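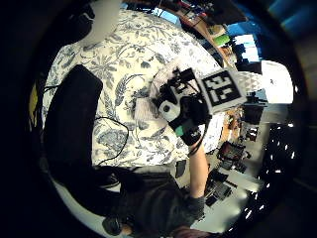
Page last updated: 4/17/24

"Cooling" duvets: Climwood asks where the proof is

Household advice group Climwood is today calling on bedding sellers to back up the claims printed on their packaging or take them off. The group says shoppers are being asked to pay up to £70 extra for duvets sold as "temperature-balancing", "sleep-active" or "climate-smart", and that very few sellers can say what any of those words mean.

The call follows a review of product labels and web listings carried out for Climwood by Getitov, a small textile testing firm. Getitov wrote to sellers asking for the test results behind their wording. Most replies, where there were any, pointed back to the same sales leaflet the claim had come from in the first place.

Cinzia Rizzi, head of research at Climwood, said: "We have no quarrel with a nice duvet. If a seller says it will keep you cooler, though, we would like to know cooler than what, in which room and for how long. 'Customers tell us they love it' is not a test."

Among the labels Climwood questions is Graltitz, a finish added to polyester filling and said to "respond to the sleeper". The group asked how the finish responds and whether it survives washing. It was told the process was a trade secret. The care label on the same range recommends washing at 60 degrees, and no figures were offered for what is left of the finish after that.

Climwood is also doubtful about long guarantees. One range sold by Rampersad carries a 10-year promise, but the small print leaves out flattening, clumping and loss of warmth – in other words, most of what goes wrong with a duvet. Rampersad has said it will look at the wording again in September. Climwood welcomes this and will wait to see the new text before saying anything kinder.

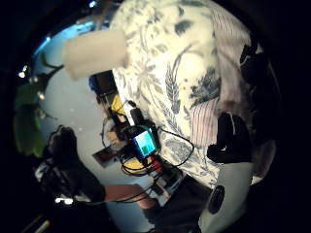

Home and Bedding

Climwood put its own questions to 420 households. Many said they had chosen their last duvet mainly by its price or by how the cover looked. Renzo Mazza, who ran the survey, warned against reading too much into it.

"People don't always remember why they bought something," he said. "I wouldn't hang a campaign on our figures alone, and I'd be wary of any seller who hung one on theirs."

Until better evidence appears, the group's advice is plain. Check the filling and its weight, ask whether it will fit your washing machine, and treat any word you can't explain to a friend as decoration.

Climwood takes no money from bedding makers or sellers. Getitov was paid a fixed fee for its work.

Press contact: Manuela Monti, Climwood press office
Copies of the label review are available on request.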